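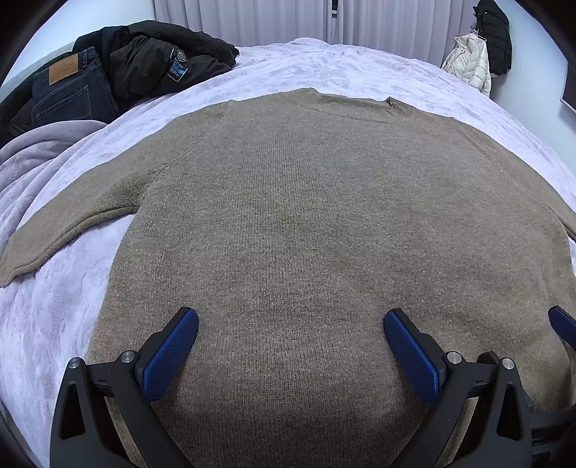

Clostiver – Keypoint-Schätzung für flach ausgelegte Kleidungsstücke

Clostiver ist das Wahrnehmungsmodul der Faltpipeline Grivdale. Es liest Einzelbilder einer Fischaugenkamera am Greifwerkzeug und gibt für jedes erkannte Kleidungsstück eine Segmentierungsmaske, eine Klassenzuordnung und einen Satz benannter Keypoints aus. Die Kamera blickt zwischen den Greiferbacken hindurch auf das Textil, der Abstand ist gering und die Verzeichnung entsprechend stark. Bei einem ausgebreiteten Pullover wölben sich die Seitenkanten nach außen, der Saum liegt außerhalb des Bildfelds, und vom rechten Ärmel bleibt nur ein kurzes Stück sichtbar. Das Modell muss daher mit unvollständigen Konturen arbeiten und Keypoints außerhalb des Bildes als solche kennzeichnen. Die Ärmelbündchen werden getrennt bewertet; ein sichtbares linkes Bündchen sagt nichts über die Lage des rechten aus.

Status
Version 0.3, Stand 13. August 2024. Schnittstellen können sich bis 1.0 ändern.

Voraussetzungen
Python 3.11
Etim (Kalibrierung und Entzerrung)
Wunasness (Planer, nur für den Betrieb am Arm)

Datensatz
1462 annotierte Einzelbilder, aufgenommen in Wohnräumen bei Tageslicht und Kunstlicht. 11 Keypoints pro Oberteil: Kragenmitte, Schulter links und rechts, Achsel links und rechts, Bündchen links und rechts, Saumecke links und rechts, Saummitte, Brustmitte. Hosen und Decken sind nur als Maske annotiert. Kleidung im Hintergrund, ob aufgehängt oder auf einem Haufen, erhält die Klasse distractor und geht nicht in die Keypoint-Verlustfunktion ein.

Sichtbarkeitscodes
0 = außerhalb des Bildes
1 = verdeckt, Position geschätzt
2 = sichtbar

Punkte mit Code 0 haben keine Koordinaten. Wer eigene Daten ergänzt, darf hier nicht auf den Bildrand projizieren. In 0.2 war das noch erlaubt; alte Annotationen lassen sich mit tools/migrate_vis.py umstellen.

Aufruf
clostiver infer --input bilder/ --calib etim.yaml --out ergebnis.json

Mit --no-undistort wird auf dem Rohbild gerechnet. Die mitgelieferten Gewichte sind auf Rohbildern trainiert, die Entzerrung erfolgt erst auf den Keypoint-Koordinaten. Eine Entzerrung vor der Inferenz verschlechtert die Masken am Bildrand.

Greifermaske
Die Backen und Fingerpads werden vor der Segmentierung über eine statische Maske ausgeblendet. Sie gilt für eine feste Öffnungsweite. Für andere Stellungen muss die Maske neu erzeugt werden (tools/make_mask.py). Der Schatten unter den Backen ist nicht Teil der Maske und kann auf dunklem Strick als Kante erkannt werden.

Bekannte Einschränkungen
Textil auf ähnlich gefärbter Unterlage führt zu ausgefransten Masken. Falten im Kragenbereich werden gelegentlich als Kragenmitte gewertet; der Schwellwert collar_conf hilft nur teilweise. Vorder- und Rückseite werden nicht unterschieden. Bei Raglanschnitten ist der Schulterpunkt schlecht definiert. Wir annotieren ihn auf der Naht, im oberen Drittel zwischen Kragen und Achsel.

Übergabe an den Planer
Wunasness erwartet mindestens 3 Keypoints mit Code 2. Wird die Zahl unterschritten, liefert Clostiver den Status insufficient_view, und der Planer fordert eine neue Kameraposition an. Eine Tiefenschätzung ist nicht enthalten. Die Höhe über der Unterlage kommt aus der Armkinematik.

Lizenz
Code unter MIT, Daten unter CC BY-NC 4.0.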